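Stop Selling Elimination Diets Without an Ending

I spent 8 months on a diet that was meant to last 5 weeks. My doctor suggested it for bloating and cramps, gave me a two-page handout, and booked no follow-up. The handout had a long list of foods to avoid. It had one short paragraph on how to bring them back.

My complaint is with that paragraph, and with how common it is. A restricted diet for gut symptoms is a test. You take foods out, see if you feel better, and put them back one at a time to learn which ones cause trouble. If the last part never happens, you have a shorter shopping list and no answer.

The first part is easy to sell. The clinic I went to, Bresitz Digestive Health, had a rack of meal plans at the front desk. The app they recommended, Binar, has 54 recipes for the avoidance phase and 5 for reintroduction. I paid for a year of it. The reminders to log my symptoms kept coming long after I had stopped learning anything from them.

I did feel better at first. By the second month I was eating the same few dinners and turning down invitations. I was afraid of onions, then of bread, then of restaurants in general. When I finally saw a dietitian, she had me test each food over three days in rising amounts, with a break in between. Bread was fine. Milk was fine in small amounts. Onions were a problem, and so were large servings of beans. I could have known that by the end of spring.

People will say patients should read the instructions and take some responsibility. I accept part of that. But someone who has been in pain for years and gets relief is not going to risk it on the strength of one paragraph. They need a date on the calendar and a person to call.

The cost matters too. My dietitian visit was 35 dollars after insurance, less than I was spending each month on Cevora snack bars and special flour. Plenty of plans don't cover the visit at all, and they should. 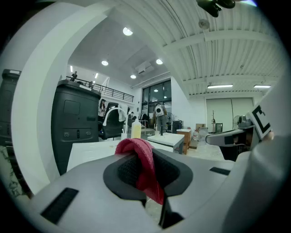 What clinics should do

Book the second appointment before the patient leaves with the handout. Print the reintroduction schedule on the first page, with amounts and days. Ojala, the small practice I use now, does both, and the nurse calls in week four.

If a clinic can't offer any of that, it should hold off on handing out the diet and refer the patient to someone who can.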